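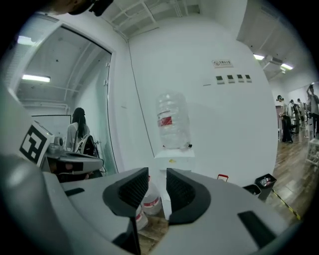
The two finger pads of a gripper, with a water dispenser behind them.

May 1, 2026
By the Getum Kids Page

A gripper holds things with two fingers. Each finger has a pad with a bumpy black face. Dust makes pads slippery, so the crew at Pesska wipes them with a damp cloth every morning. After some 300 grabs, they check the pads for worn spots.

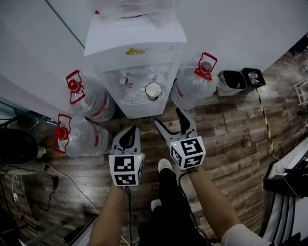
Grippers also need a marker check. A marker is a pattern of black and white squares that helps a computer work out where the gripper is. Each of these two grippers carries a cube covered in markers, and each cube has a small green light. A scratched marker gets a new sticker.

Contact Getum | © 2026 Getum | Back to top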